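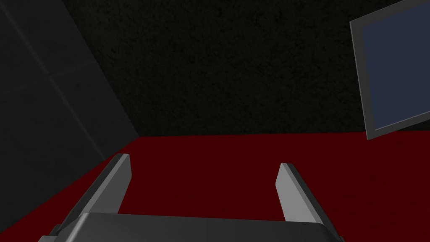

Emrys Phillips wrote in to ask whether he could run the whole on-air giveaway from his phone, in the car park, during the ad break. He could, up to a point, and the point is step 6. Please read as far as step 6 before you promise anybody tickets.

Section 4: Running a call-in ticket giveaway

This section covers a live giveaway using Giltach on the studio computer. For text-in contests, see Section 5. For contests where the prize has already been given to the program director's cousin, see your program director.

Before you start

You will need a presenter login, the prize sheet from the venue, and a phone line that rings. Test the phone line by calling it. Looking at it is not a test.

Confirm the prize in writing. "Family pass" means four seats at the Hevham Playhouse and two adults plus one child at Kakodholm, and the families who win them tend to know which one they were expecting.

Setting up the contest

1. Open Giltach and choose Contests, then New. If New is gray, you are logged in as a guest. Log out and try again with feeling.

2. Type a contest name. Listeners see this on the website, so "panto thing tuesday FINAL 2" is a poor choice. The name can't be changed after the first entry arrives.

3. Under Prize, enter the number of passes, the show, and the performance time. Leave Cash Value blank unless the venue gave you a figure.

4. Under Lines, pick the studio lines you want to use. Giltach will queue up to 100 callers. The next one hears a busy signal, and so does everyone after that.

5. Set Winning Caller to a number you can say clearly on air. The field accepts anything from 1 to 1,000, and the software will not stop you from choosing a number larger than the queue. It will simply wait. One Saturday breakfast show waited for caller 214 through two news bulletins and most of a gardening feature.

6. Press Arm. A red bar appears across the top of the screen. Arm works only on the studio computer, so this is the end of the road for anyone in the car park.

Caution: Once a contest is armed, any call to the selected lines counts as an entry. This includes the engineer, the pizza place, and your mother. Arm the contest right before you announce it.

Taking the winning call

7. Announce the contest and give the number twice. Say it slowly, in the same rhythm both times.

8. Watch the counter. When the winning caller comes through, the bar turns green and the call drops into the Nimri desk on fader 3. If fader 3 is already open, the winner goes on air immediately, usually while asking someone in the kitchen to be quiet.

9. Take the name, phone number and mailing address off air. Read the address back.

10. Press Confirm Winner. The contest closes and the other callers hear the sorry message.

Note: The stock sorry message was recorded a long time ago by a man who does not sound sorry. To replace it, go to Settings, Audio, Messages and upload your own. Keep it under 20 seconds.

If the winner hangs up

Do not press Confirm. Press Release, and Giltach moves to the next caller in the queue. You have two minutes to do this before the line resets and the queue empties. Fill the time however you like, but do not describe the problem in detail on air.

Repeat winners

Giltach flags any number that has won in the past month with a small yellow W. The flag is advice only. Whether a regular can win again is up to your station rules, which should be posted on the website before the contest opens. Adwoa Appiah at the support desk can send you a plain set of rules to adapt. Change the station name in them. The last station to skip that part spent April giving away circus tickets on behalf of a competitor.

Exporting the list

Choose Contests, Closed, Export to save the entries as a spreadsheet. The file holds 1,996 rows, after which the oldest are overwritten without a word, so export at the end of each week. Send the venue the winner's name and phone number only. Box offices will need photo ID at pickup, so check the spelling before you send it.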